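나눔부엌 소식: 양념 선반을 다시 정리합니다

안녕하세요. 프라타리 나눔부엌 소식을 전해 드립니다. 한국어로 쓰는 소식은 아직 저에게 조금 어렵지만, 이번에도 천천히 써 보겠습니다.

지난달부터 우리는 양념을 하나씩 꺼내어 이름표를 붙이고 있습니다. 우리 부엌에는 여러 나라의 양념이 있어서, 처음 오시는 분은 봉지의 글자를 읽기가 어렵습니다. 특히 닭 육수 가루는 소금이나 설탕과 헷갈린다는 말씀을 자주 들었습니다.

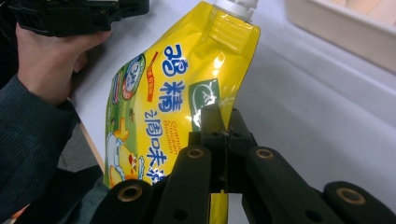 雞精은 중국어로 닭고기 맛이 나는 조미료라는 뜻입니다. 국을 끓일 때 마지막에 조금 넣으면 맛이 부드러워집니다. 다만 이 조미료에는 소금기가 있으니 간장이나 소금은 나중에 넣어 주십시오. 저는 처음에 순서를 몰라서 아주 짠 계란국을 만든 적이 있습니다. 그날 같이 드신 분들께 지금도 미안합니다.

사용하신 후에는 뚜껑을 끝까지 돌려서 닫아 주십시오. 가루는 습기를 만나면 덩어리가 됩니다. 또 냄비 위에서 바로 붓지 마시고, 먼저 작은 그릇이나 쟁반에 덜어서 숟가락으로 넣으시면 좋습니다. 김이 봉지 안으로 들어가지 않습니다.

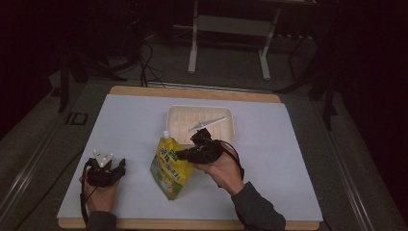
덜어 놓고 남은 가루는 다시 봉지에 넣지 않습니다. 뚜껑이 있는 작은 통에 담고, 30일 안에 써 주시기 바랍니다. 숟가락은 양념마다 따로 쓰고, 씻은 다음에 완전히 말려서 서랍에 넣어 주십시오.

다음 정리 모임은 토요일 오후에 있습니다. 선반의 아래 칸과 냉장고 옆 서랍을 볼 예정입니다. 집에서 쓰지 않는 빈 양념통이 있으시면 가져와 주십시오. 유리통도 괜찮습니다. 모임이 끝나면 같이 계란국을 끓여 먹겠습니다. 이번에는 짜지 않게 하겠습니다.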